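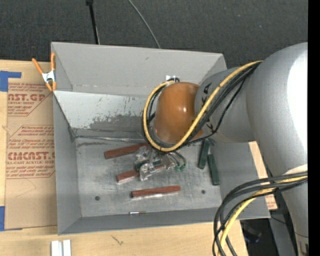 Provodico has confirmed that Landutau, its family television drama, will return for a second series of seven episodes, with filming to begin in January. The first series followed three generations of one household in the fictional harbour town that gives the programme its name, and drew letters from viewers in every part of the country. Many of them asked about the opening titles, in which a town is built up and taken apart again in plain shapes. The new title sequence will keep to that idea, with reddish-brown rectangular blocks standing in for the harbour houses.

The principal cast will return, and casting for four new parts is under way. Further announcements will be made in due course.

The production will again be based at Mowat, where the main interior sets have been kept in store since the end of the first series. The kitchen and the ferry office will be used as before. A third set, a dance hall, is being built for the new episodes and will appear from the opening instalment. Outdoor filming will take place along the coast in the spring.

Provodico is also inviting members of the public to take part. The dance hall episodes call for 80 supporting artists on each day of filming, and 500 places will be offered over the whole production. Applicants must be aged 18 or over and able to travel to Mowat for an early start - the first call is at 6.30am. Dance experience is welcome but is not required. Costumes will be provided.

Music for the series will be recorded by Flatico, which also supplied the score for the first. A public performance of the music will be held before the series is broadcast, in a hall seating 700. Ticket details will be published on the Provodico website, and those on the programme's mailing list will be able to book a day early.

A broadcast date has not yet been set. The first series remains available to watch on demand.

ENDS

Notes to editors

Provodico produces drama and light entertainment for television. Cast interviews and set visits may be requested through the Provodico press office. Requests for set visits should be made in writing and should state the number of people attending.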